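wevcombe-tabletop: README

Hello! I'm Pankaj Pathak and I look after this folder. It's a list of small household things that end up on a table, with the names people gave them when I asked what they'd call each one. Nothing cleverer than that. I began it in May as a spreadsheet for myself and it got a bit out of hand (there are 853 rows now), so it needed a proper readme before anyone else tried to use it.

Last updated: Sunday, September 29, 2019

What's in the folder

names.csv is the one you want. One row for each name somebody gave, with the thing's number, the name exactly as they said it, and my tidied version. I've left spelling mistakes in the first name column and fixed them in the second.

things.csv has the 35 things themselves. Cups, plates, tubs, tubes, toy fruit, that sort of stuff. Colour is in there too, but please don't lean on it too hard! I had a terrible time with greens. Mint, pale green, sea green and "hospital" were all offered for the same tub, and I went with mint-green in the end.

stura_old is the first version, from when I was keeping everything in Stura. Two of the columns are swapped round compared with names.csv. I keep meaning to sort that out.

How I name things

I go for the plainest word that still tells you which one I mean. A small blue cup is "cup, blue, small" and stays that way even when there's a label on it. Plates get their shape as well, so you'll find "plate, oval, grey" and never just "plate". If I can't tell what a thing is meant to be, it goes down by shape and colour, so "ball, red" or "cylinder, lime green", and I put a question mark in the notes column.
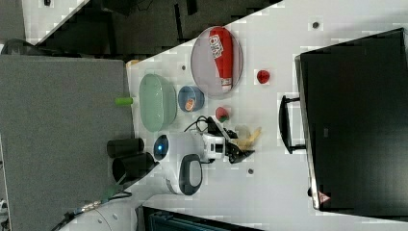

Toy fruit gave me more bother than anything else. People would say "apple" quite happily and then stop and ask whether I wanted "toy apple" or "pretend apple", and I'd rather have had whatever came out first. So where somebody changed their mind, both names are in there, first one first, with the same row number and an a or b after it.

Tubes are all "squeeze tube" whatever is printed on them. I didn't want brand names creeping in.

Known problems

"Tub", "pot", "bowl" and "dish" overlap horribly. I merged them once, regretted it and unmerged them, and there may be a few stragglers.

Skodar and Ndlovu are just what I called the two rounds of asking. Skodar was the short one. If a row has no round against it, treat it as Ndlovu.

Use it for whatever you like, and do send corrections, especially about the greens.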